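Stripping down the old Dell tower

I have been putting this job off since January. The tower still ran, but it had become slow to start and I wanted to see what was worth keeping. The side panel is off and I have begun with the processor.
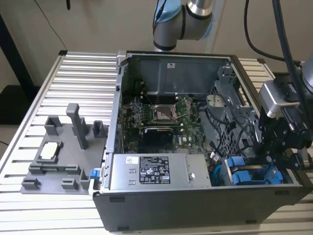 Filed under: Computers and repairs

Lay the case flat before you touch the socket. You can see what you are doing and your hands stay steady. I have now done 4 of these and only bent pins on the first, when I tried it standing up.

Once the chip is out, put it somewhere it cannot slide about. Then leave the socket alone – no wiping, no blowing.

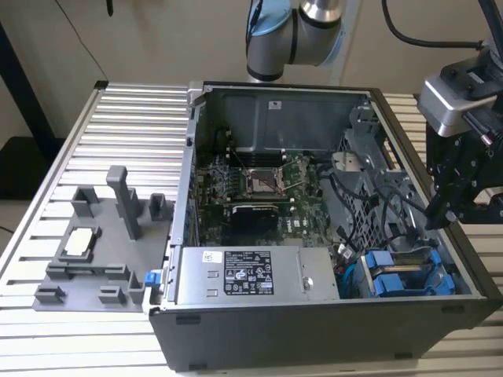
Posted by Keir Imrie

The power supply can stay where it is for now. I copied the details from its label into my notebook, as I always forget them by the time I want a spare. Wilma Nisbet has asked for it if I end up scrapping the rest.

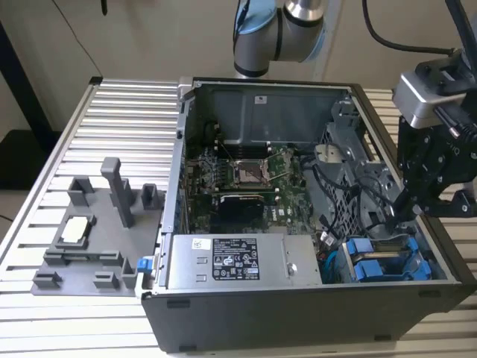
She can also have the memory, which I will test first. The drives are another matter. They need backing up before anyone gets them, and that took me 13 hours last time.

The blue carriers make that part easier, and I wish every maker used them.
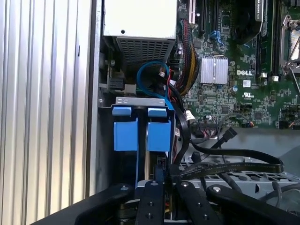
Keir Imrie
Blog owner and home repairer

Next job is the cables. I label both ends with masking tape before pulling anything – 2 minutes' work. Fresh thermal paste is on order from Govoretti.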